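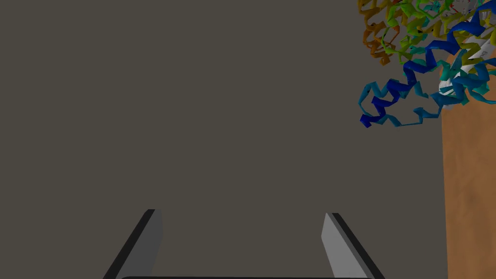 4. Household tasks

4.1 Task set and rooms

The question in this section is a narrow one: given a room it has not seen before and a short written instruction, can a two-armed robot finish a chore that most adults would not think twice about? We use the Nolla task set, which was built for this purpose and runs entirely in simulation. Each task names an object and a place for it to go. Typical instructions are "move the plant to the other end of the dresser" and "pick up the picture and hand it over." The objects are kept small enough for a single gripper, but the rooms are not tidied for the robot's benefit. Furniture may stand close to a wall, and decorative items are left where the room generator put them.

We ran 1702 episodes in total. Of these, 620 were tidying tasks, in which something is lifted from one piece of furniture and set down on another. The others were divided among opening and closing, wiping, and fetching. Rooms used for tuning were kept apart from rooms used for testing, and the object models were split in the same way.

All runs used the Kedero controller described in Section 3. The controller receives images from a head camera and from one camera on each wrist. It has no map of the room and no list of the objects in it. An operator may stop a run but may not help it along. The Ruchti planner, which we use as the baseline, is given the true position of every object and therefore has an easier job.

4.2 Approaching the furniture

A chore starts with getting to the right place. The robot has to stop close enough to reach the object, but far enough back that it can still raise its arms without striking the furniture.
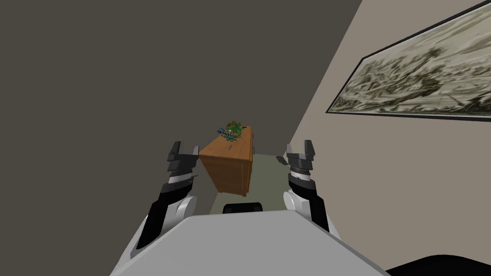 Figure 3. Head view in a tidying task. The dresser with the potted plant stands between the two raised grippers.

Stopping distance mattered more than we had expected. When the base stopped too far away, the controller tended to lean the torso forward and extend one arm almost fully. The object was then within reach, but the wrist had very little freedom left, and small errors in the estimated position could no longer be corrected. When the base stopped too close, the elbows were forced outward, and in narrow rooms one of them would touch a wall. The controller treats any such contact as a reason to back off and try again, so most of these runs ended by running out of time.

Plants were harder than boxes of the same size. The leaves hide the rim of the pot from the head camera, and the wrist cameras get a clear view of it only late in the approach. The controller often chose a grasp point in the foliage. In simulation the leaves are stiff and a grasp of this kind sometimes holds, but we count it as a failure, as it would damage a real plant.

4.3 Thin and flat objects

Flat objects were the weakest group. We ran 263 episodes in which the target was a picture, a tray, a book or something of similar shape. A person picking up a flat object will usually slide it to the edge of the table and take hold of it there, or get a fingernail under one side. A parallel gripper has no fingernail. It must either close across the full width of the object, which is possible only if the object is narrower than the opening, or find an edge that stands clear of the surface. 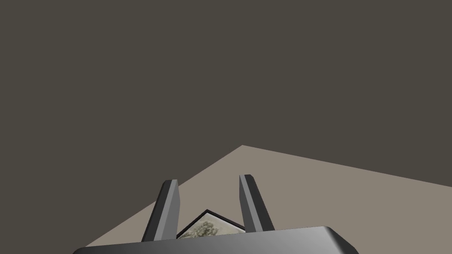 The controller did learn the first of these two strategies. It turned the wrist to match the direction of the shorter side and lowered the fingers with one on each side of the object. Errors in the last few millimeters were common. If the fingers came down too high, they closed on air above the object. If they came down too low, the tips pressed on the table and the force limit ended the run. The second strategy, sliding the object until part of it overhangs, appeared in only a handful of runs, and we could not get it to appear reliably by changing the instruction.

In 126 of the flat-object episodes the object was lifted and kept in the gripper until the end of the run. The Ruchti planner did better on narrow objects and no better on wide ones, which suggests that perception accounts for only part of the difficulty. Luzius Schnyder reviewed the recordings of all failed flat-object runs and sorted them by the point at which they went wrong. The largest group failed between first contact and lift.

4.4 What carries over to real rooms

We do not claim that these results predict performance in an actual home. Contact between a hard fingertip and a hard tabletop is modeled only approximately, and lighting in the simulated rooms is simpler than daylight through a window. A small trial on the Ollosis test floor is planned for September, using the same instructions and a reduced set of objects. Until those runs are complete, we regard simple pick-and-place from open furniture as within reach of the present controller, provided that the object has a graspable body and there is room for both elbows. Flat objects on a table should still be left to a person. The effect of changing the fingertips alone, with the controller held fixed, is examined in Section 5.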